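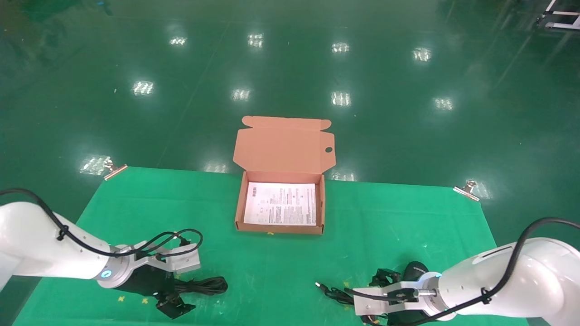

Date: 1 November 2018
Subject: Re: [packing] Instruction sheet, top or bottom of the box?

On the packing list, the Skundach returns desk wrote:

> We opened a batch of the Rodulico mailers that came back in August. In a lot of them the sheet was folded under the cable and customers told us they never saw it. Can we agree on one way to pack these? Also, does the cable need a tie, or is a loose coil enough?

Sheet first, flat on the bottom, print side up. It nearly fills the box when it goes in unfolded, so it stays put. Fold it and it springs back and pushes everything against the lid.

For the cable, make one long loop, with the ends at the same side. Lay it down on the cloth before it goes in the box and see if it holds its shape. If it opens up, tie it.

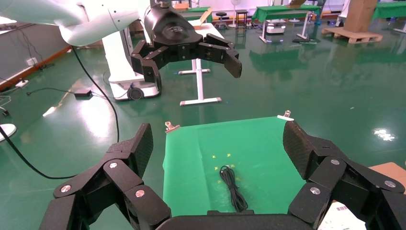

A tight round coil takes up more height than a long one, and the lid on these boxes has tuck flaps that won't seat if anything is pushing up from below. We had that problem with the Sowa order, all 1,996 boxes of it, and ended up reopening a good part of them.

Leave the lid standing up until the last piece is in. Half-closed lids catch on sleeves and cords - the flaps get bent and then they never tuck right. 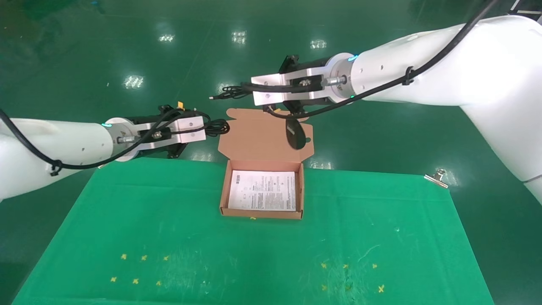
**Packing lead, Inell**
*List moderator*

On quantities, the next run is 3,000 boxes. The sheets come in bundles of 1,000, so please open one bundle at a time and keep the rest wrapped.

I'd like to use the same order of packing at both sites starting with this run. If Skundach has boxes left from August, send me the count and I'll add them to the sheet order - it closes once I have your number.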